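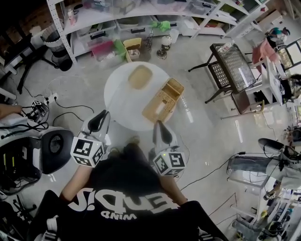

The wicker basket on its side on the round table, with the metal shelving and the clear bins behind.

Baskets and bins: what belongs in each

Most households own more storage containers than they need and use fewer than half of them well. The usual fault is in the matching. A woven basket is asked to hold something heavy and sharp-cornered, a clear bin is asked to look pleasant in a sitting room, and both fail at the job.

Start with the shelf. A metal unit of ordinary depth will take a load of bins without complaint, provided the heaviest go low and the feet stand level. Check the level with the shelves empty, then again with the bins in place. A unit that rocks under load will loosen at the uprights, and the clips on the cheaper kinds do not forgive this for long. If the floor is uneven, shim the feet before loading anything.

Clear bins should hold what is looked for often but not by name: spare cables, light bulbs, tape, batteries. The contents show through the side, so labels can be brief. Opaque containers need a full label on the short end, facing out. Color can stand in for a label if the household agrees on the code and keeps to it - pink for cleaning cloths, green for garden items, yellow for whatever is waiting to leave the house. More than four colors and people stop remembering.

Wicker is a different material with different limits. It breathes, so it suits linens, yarn, bread and onions. It sheds, so it does not suit knitwear unless lined. It carries weight through the rim and the base, and it should be lifted from beneath when full, even if it has handles. A basket dragged by one side will rack out of square within a year.

The Kushwaha pattern, sold through the Novthorpe market, is a reasonable standard for home use: a flat base, a stiff rim, and a weave close enough to stop a pencil from falling through. The Jellis is lighter and cheaper and will do for paper and scarves. Neither should be stored against a radiator. Dry heat makes the strands brittle, and they snap first at the corners, where the bend is tightest.

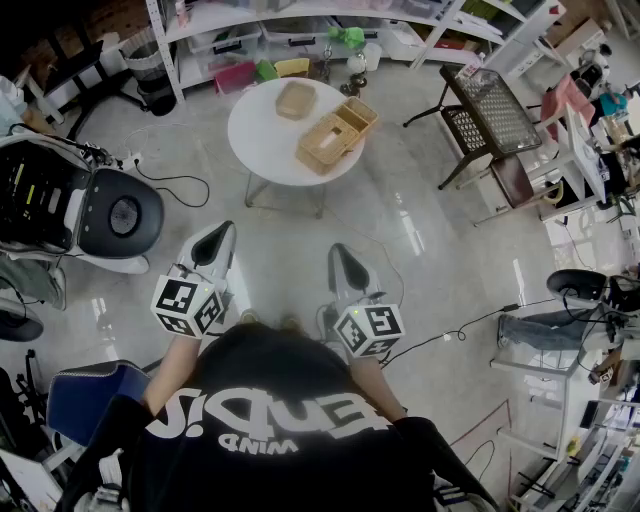
Sorting goes faster at a table than on the floor. A round table of modest size is enough, as only one container should be on it at a time, with a shallow tray for the items still undecided. Empty the basket completely. Turn it on its side and brush out the inside from base to rim with a dry, stiff brush. Look at the underside for broken strands and trim them flush with side cutters. Wipe with a damp cloth, not a wet one, and let it stand in moving air overnight before refilling.

Divided baskets repay the trouble of planning. The small compartments fill first and silt up with coins, keys and receipts, while the main section stays half empty. Give each compartment one category and write it down on a card kept in the base. Anything without a card goes in the tray, and the tray is cleared before the table is used for something else.

Return the containers to the shelf in order of use. Daily items sit between hip and shoulder height. Seasonal items go on the top shelf if light. The floor beneath the lowest shelf can take open bins, with enough clearance to slide them out without tilting.

The Flollwood home fair in July will have a bench for basket repair, with replacement cane in 2 widths. Bring the basket empty and clean.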